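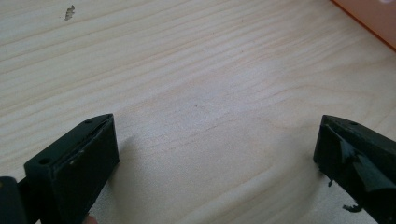
Pine surface, matte, showing grain figure and a small dark mark.

Search products
Enter item or code
Go

Skamby pine worktop panel

The Skamby is a pine panel for benches, desks and light-duty kitchen or craft tables. It is supplied without a colored coating, and the grain is left visible. Panels are sold singly. Legs, brackets and fixings are ordered separately.

Surface

Pine is a pale softwood with clear figure. Expect cream to beige ground color with thin tan grain lines, closely spaced in some bands and wide in others. The lines may curve noticeably across one panel. Small dark marks and specks are within grade. We do not match grain between panels, and requests for a mark-free face are not accepted on this item.

Pine darkens with light. A panel kept partly covered by a mat or a monitor stand will show the outline after a season. Move such items from time to time during the first months.

Specifications

Length: 1000 mm
Depth: 65 cm
Finish: unsealed, sanded
Maximum distributed load on four legs: 55 kg
Weight: 13 kg
Use: indoor, dry rooms

Finishing

The panel can be used as delivered for dry work. For kitchens, or anywhere liquids are handled, seal both faces and all edges before installation. Sealing one face only will cause cupping.

Jivley hard wax oil is the recommended product. Apply two thin coats with a lint-free cloth, along the grain, and wipe off the excess before it becomes tacky. Let the first coat dry overnight. Water-based varnish also works but raises the grain - sand lightly between coats. Ilie clear furniture paste is suitable for desks only.

Dents in bare pine can often be lifted with a damp cloth and a warm iron. Scuffs should be sanded with the grain, never in circles.

Delivery and storage

Panels ship flat from Condenside in cardboard with corner guards. Store flat and fully supported, and leave the panel in the room where it will be used for two days before drilling. Do not lean it against a radiator. Pilot holes are required for all screws.

Orders placed before the October stock change may arrive with the older edge profile. Dimensions are the same.

Page revised 9 April 2018

Comments

benchend
Oiled mine with the Jivley. Went a shade more yellow than I wanted but it wears well. Two coats was enough on the top, the end grain drank three.

marlow_k
Can it be cut down to fit an alcove? Need to lose a few inches off one end.

Skamby support
Yes, use a fine-tooth blade and seal the cut end. Cut panels cannot be returned.

tidydesk4
One knot close to the front edge on mine, turned it to the wall. Flat otherwise.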